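How a Robot Learns to Pick Up a Block (and Why It Practices on a Computer)

You learned to pick up a block before you could talk. Robots are slower at this, and much more expensive.

The Clamus practice kit from Sitbridge is a computer program for schools. It gives your class a robot hand with two fingers, called a gripper, and things for it to grab. There is no real metal in the box. There isn't a box. You steer the hand on a screen, and if you crash it, you press a button and the hand forgives you.
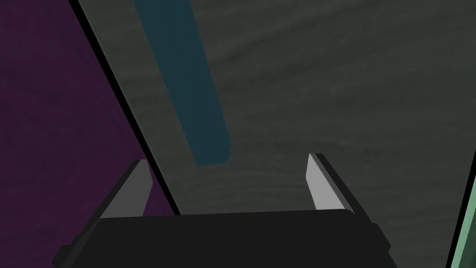 Grabbing has 3 parts. First, open the fingers wide. Next, move in until the block is between them. Last, squeeze. Most beginners squeeze first and end up holding a very nice piece of air.

Each lesson gives you 72 tries. That sounds generous until you have used them up before snack time. 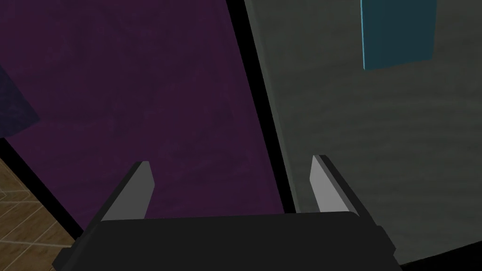

Clamus makes you look through a camera near the robot's hand, so you see what the hand sees. This takes some getting used to. Your target can slide right up into a corner, like the teal block with its top out of view, while the two gray fingers wait wide open over by the purple part. You have to work out which way to steer. Guessing is allowed, but the kit keeps score.

A class pack costs $445. Snacks are extra.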